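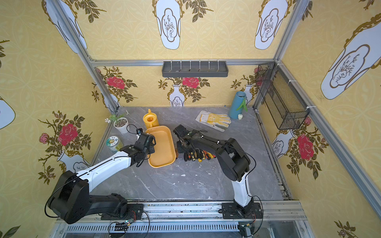 May: the listening book, and a bad night's sleep

Print this entry | E-mail to a friend

I finished the book on the train back from Soltgate, with my bag on my knees and a very loud crisp-eater opposite. It has taken me most of the month, which is silly for a book of 275 pages, but I kept going back over bits. It's the one about getting older and how the people who do it well seem to think about time. My reading group picked it (I voted for the one about whales) and I'd been a bit sulky about starting.

Well, I was wrong to sulk! The first third is slow going, lots of who asked what of whom, and I skipped the chapter on questionnaires and don't intend to go back. But then it gets to the long interviews and I was hooked. Page after page of people in their eighties talking about jobs they hated and stayed in, brothers they stopped speaking to, the dog they still miss. One woman says she spent her forties worrying about her kitchen ceiling. I read that at half past eleven at night, looking up at my own ceiling, which has a brown patch on it the shape of a boot.

The part I keep chewing over is about worry. The author asks everyone what they would do less of, and up it comes, over and over, worrying. I'd have guessed working, or drinking, or shouting at the children. I'm a dreadful worrier. I worry on trains about whether I've locked the door, and then about whether worrying is bad for my heart, and round it goes. So I tried the exercise at the back, where you write down every fret for a week and then put the list away in a drawer without looking at it. I managed four days. When I got the list out again I couldn't read half of it, and one line just said "Pugh??" in capitals.

(Pugh is the village where the group meets, in the room over the old saddler's. I think I'd been fretting about the parking.)

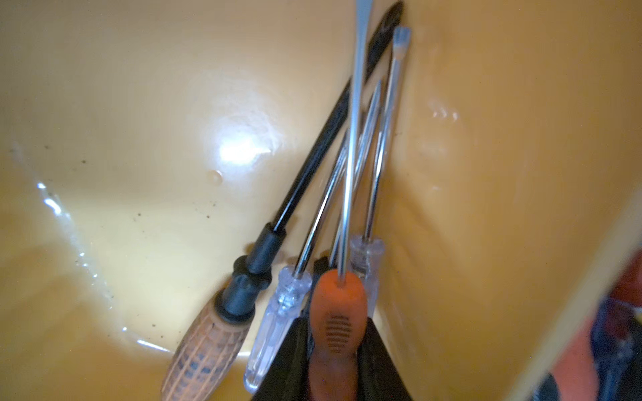
I did find the marriage chapter a bit smug, I must say. Everybody in it seems to have been wed at twenty and never thrown a plate. There's a short section for those of us who've lived mostly on our own, but it's tacked on at the end and reads as if someone at the publisher asked for it. I'd have liked more there. I've got friends I have known for 28 years and they are the great thing in my life, and I kept waiting for someone in the book to say the same about theirs. One man nearly does, when he talks about his bowls club, and then it's back to anniversaries.

Anyway, off I went to the group with my notes. We had a proper argument, a really good one, about whether you can take advice from old people when you're not old yet. Half the room said you can't, you only nod and carry on making your own mess. I said I thought a little of it sticks and comes back to you later, when you need it, usually in the bath. My gran used to say never go to bed on a full in-tray, and I rolled my eyes at that for years, and now I clear my e-mails every night before I brush my teeth.

We had cheese scones and the talk drifted off to knees.

Later on I looked out the other thing I'd been meaning to read alongside it, an old book of letters from Uvwood, printed in 1824 by the look of the title page, though mine's a cheap modern copy. It was written by a father to a daughter who'd gone away to teach. He tells her to keep her feet dry, to be slow to lend money and not to lie awake counting up her mistakes. So there's the worry again! I lay awake until gone two thinking about that, so it clearly hasn't sunk in yet.

Next month's choice is a thing on memory, nearly 71 chapters if you count the little ones between the big ones. I've ordered it from Ledix, as the library has a queue for it. I've also bought a new notebook for the fret list, a red one, and I'm going to have another go and try to write neatly this time. And ring someone about the boot on the ceiling.

Print this entry | E-mail to a friend

Comments

greyheron: I skipped the questionnaire chapter as well. Glad to hear I'm not the only one. The bowls club man was my favourite.

Mossy Bank: What did you make of the bit on regrets and travel? I cried at the couple who never got to see the sea.

twosugars: Tried the drawer thing after reading this. Day three and I've already peeked. Do let us know how the red notebook goes.

greyheron: Should have gone with the whales!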